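The community house on Gurness Street will open its common room again to the public this autumn, after a closing which lasted since October. The room was painted, the old floor was repaired, and the big table is now back in its place near the windows.

Veronika Frei, who coordinates the programme of the house, told our newsletter that the first activity in the room will be a household sorting afternoon. Neighbours are invited to bring the small things which collect on a table or in a drawer at home, and to decide together what stays, what goes to a new owner and what must be thrown away.

"Everybody has such a table," she said. "You put one thing on it in the morning, and by the weekend you cannot eat there any more. We will start with a table of this kind, and then people can do their own."
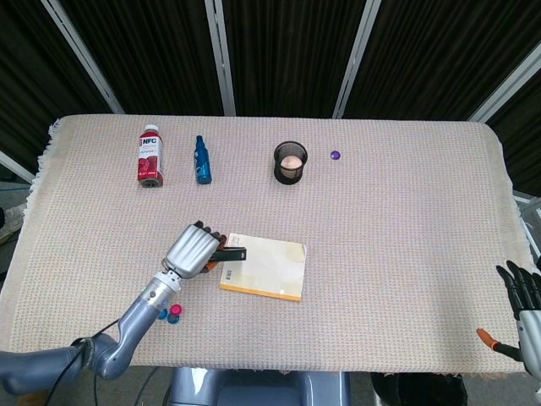

Anville, 1st March – A red juice bottle, a slim blue bottle, a black mesh cup and a closed paperback book are among the things on the practice table, which is covered with a beige waffle cloth with a fringe on the left side. The cloth will stay on the table for the whole season, as the organizers find that the pale colour makes small objects easier to see. A purple disc, not much bigger than a bottle cap, is a good example of what gets lost on a patterned tablecloth.

The method is simple and comes from a course that Ms. Frei attended in Dinach. First, everything is moved to the back of the table, so that the front is free for work. Then each thing is taken in the hand once and receives its place. Books go to the exchange shelf in the hallway, if the owner does not want to keep them. Bottles are rinsed at home before they are brought. Pens and other desk things are collected in cups, and the ones that do not write any more are put aside for recycling.

Books with stains on the cover are also welcome on the shelf, provided that all the pages are present. The shelf has received 3931 books from the time it was installed, and many of them have travelled from one house to another several times. Novels and cookbooks go fastest. Encyclopedias and old school books cannot be accepted at the moment, for there is no more space for them.

Each session has 16 places and takes two hours. Participants should bring one box or bag with their things, not larger than what they can carry alone up the stairs. Glass that is already broken, medicines and batteries should remain at home – the town depot takes these at the side entrance.

The Azar bakery, across the street from the house, will provide coffee and buns during the break. The price is $3 per person, paid at the door, and children do not pay. Those who would like only to visit the room and see the new paint can come during the normal hours of the house, without registration.

There was also a question from several readers about the piano. It is still in storage and will return when the tuner has looked at it. Until then, the Gurness choir continues to practise in the school hall, and the neighbours who borrowed the folding chairs are kindly asked to bring them back before the first session.

Registration for the sorting afternoons is possible at the front desk or by telephone. Please leave your name and say if you need a place close to the door. The list for the second session will be opened when the first one is full.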